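The Second Life of a Toy Box

By the time a toy reaches the sorting room at Revard, it has usually been through two houses already. The first family bought it. The second got it from a cousin or a neighbor, kept it for a few years, and then put it in a bag with everything else from the bottom of the closet.

Kobe Van Dijk has run the toy exchange in Drullbridge since March of last year. Families bring in what their kids have outgrown and take home the same number of things. There is no charge, and the only paperwork is a log sheet by the door. Last year's sheets came to 1131 toys.

The work is mostly sorting. Hard plastic goes to one end of the table to be wiped down with dish soap and water. Plush is checked along the seams, then washed cold in a pillowcase and dried flat. Dolls take the longest. Hair gets combed from the ends up with a wide comb, and small clothes are washed by hand in the sink.

Van Dijk used to sort by age group. He gave it up after one winter. "A nine-year-old wants the baby stuff and a toddler wants the dinosaur," he says. "Now I sort by how you clean it."

Sets are the hard part. A puzzle missing one piece can still go out with a note on the lid. A board game without its dice gets dice from a jar. Loose parts that match nothing are kept for 80 days and then go in a bin that Arruda, the art supply store on Skelletti Street, picks up for its kids' classes.

Soft animals move fastest, and the odd ones go before the bears. Sea creatures rarely last a full afternoon on the shelf. Neither does anything green, for reasons Van Dijk has never worked out.

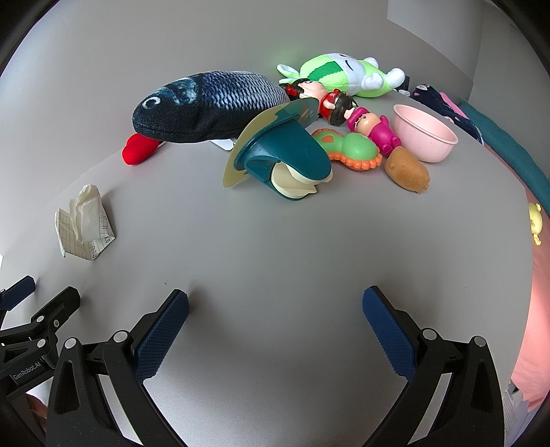 On the sorting table: a plush fish with printed scales, a green and white plush toy, and a small doll in red.

Parents who want to try the same thing at home can start with one box. Van Dijk suggests letting the child choose what goes in, and keeping the box in a closet for a month before giving it away. If a toy is asked for by name during that month, it comes back out. The rest can go.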